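Selstead Dental Opens a Second Office in Illodville

2021-11-11

Print this story | E-mail this story

I've been driving 29 miles each way to get my teeth cleaned for longer than I'd like to admit, so you can imagine how I felt when I heard that Selstead Dental was opening an office right here in Illodville, two doors down from the old feed store on Bekum Street. I went to the open house, I ate two of the sugar-free cookies (fine, three), and I came home with a toothbrush and an appointment card!

The dentist running the new office is Dr. Wing-yan Shih, and a lot of you already know her from the main practice over in Selstead. She's been seeing patients there for 15 years, and by her count a good third of them were coming from our side of the river. "I kept looking at the addresses on the charts and thinking, well, this is silly," she told me. She'll be in Illodville four days a week and back in Selstead on the fifth.

We have been without a dentist in town since Dr. Ho retired. I still miss him. He hummed while he worked, mostly show tunes, and he'd stop humming when he found something, so you always knew before he said a word. He came by the open house too, looking tan and rested, and got cornered by so many former patients that I never did get more than a wave out of him.

The new place has six treatment rooms, though only four are fitted out so far. The other two should be ready in February, and one of those is meant for kids, with a lower chair and a window onto the backyard bird feeder. I asked whether grown-ups could request that room. Dr. Shih laughed, but she didn't say no.
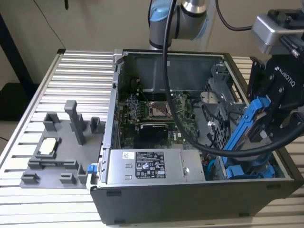 The inside of a desktop computer with its side panel off.

What will matter most to a lot of people is the cost, so let me get to that. A new patient visit, meaning the exam, a cleaning and a regular set of X-rays, is $95 through the end of the year if you're paying out of pocket. After that it goes up, and the front desk can tell you by how much. They take most of the bigger insurance plans and they'll bill for you, but call first and have your card in your hand, because the plans change every January and I've been burned by that one before. There's also a payment plan for crowns and dentures. No interest if you finish inside of a year.

Old records were my other question. If you were a patient of Dr. Ho's, your charts went into storage when he closed up, and the new office can get them with a signed form. It's one page and you can fill it out in the waiting room. Give it a week or so to come through. If you've been seeing somebody else in the meantime, like I have, that office has to send your X-rays over, and you have to be the one to ask them. I made my call the next morning and was on hold long enough to unload the dishwasher.

I did talk to one neighbor who isn't switching. She likes her dentist in Selstead, she likes the bakery next door to him, and she says the drive is the only time all month she gets to listen to the radio in peace. I can't argue with that!

As for me, I'm signed up for a cleaning and I'm a little nervous about it, seeing as I have not been flossing the way I tell people I've been flossing. Dr. Shih says everybody's floss habits get a lot better the week before an appointment and that she can always tell. So I've started early this time.

The office is open from 8 to 5, with one late evening a week that they're still settling on. (I put in a vote for the same night the library stays open, and so did the woman behind me in line.) There's parking in back, off the alley, and a ramp at that door too. The front steps are steep, so if you're bringing a parent or pushing a stroller, go around. Walk-ins are okay for a broken tooth or bad pain, but for anything else they'd like you to call ahead, and from what I saw of the sign-up sheet I wouldn't wait too long.

Print this story | E-mail this story

Recent items

Bekum Street paving pushed back to February
Flu shots still available at the Illodville clinic
School nurse asks for spare mittens
Pharmacy adds Sunday pickup window
Letters: More on the crosswalk

Contact us | Copyright 2021, all rights reserved | Back to top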